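Knit covers, foam and one slow Sunday

20th March

I finally replaced the mattress in the back bedroom. The old one was 30 years old at least, came with us from the apartment in Plostholm, and had a dip on the left side that you could fit a dog into. My sister-in-law slept on it in September and didn't complain, but she took the couch the second night.

I started by looking at covers instead of the mattresses underneath. In my experience the foam holds up fine and the cover goes first. It pills, or it bags out at the corners, or the zipper quits the first time you take it off to wash it. So I drove out to the Hauser showroom in Grelanstead, where they keep small samples of most of what they sell. You can pick them up, squeeze them and turn them over, and they leave you alone while you do it.

Plain white jersey was the cheapest. It felt like a T-shirt and I could see it snagging on the bed frame. There was a terry one that I ruled out right away – too warm. The one I kept going back to was a thick white knit with gray stripes running through it, the stripes done in a crisscross pattern. It is puffy, with a bumpy texture between the stripes. Under a sheet nobody will ever see the stripes, but I liked them anyway.

The cover comes off with a zipper on all four sides, so you can wash the top half without wrestling the whole thing. I asked about shrinking and was told cold water and no dryer. I hung our old one over the shower rod for years, so that's no change for me.

The mattress under it is called the Mustbridge. Medium firm, foam all the way through. It was $520 for the full size, delivery included, and they took the old one away. The salesman told me the knit is tested for up to 3,000 rubs. I don't know what a rub is in terms of nights slept, and he didn't seem to know either.

It arrived rolled up. Give it a day to open out, and keep a window cracked for the smell, which was gone by the next evening. I've slept on it for 2 nights now. My hip is fine. The old fitted sheet is a little loose on it, so I need to buy new ones, deeper or shallower, I haven't measured yet.

Next is the bed frame, which squeaks. I have tried wax on the slats and felt pads in the corners and it still squeaks. 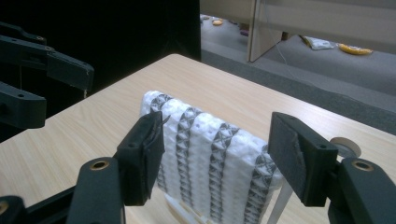

Do you need a mattress protector over a thick knit cover?

I would still use a thin one. The knit soaks up a spill fast, and a protector is a lot easier to pull off and wash than the cover.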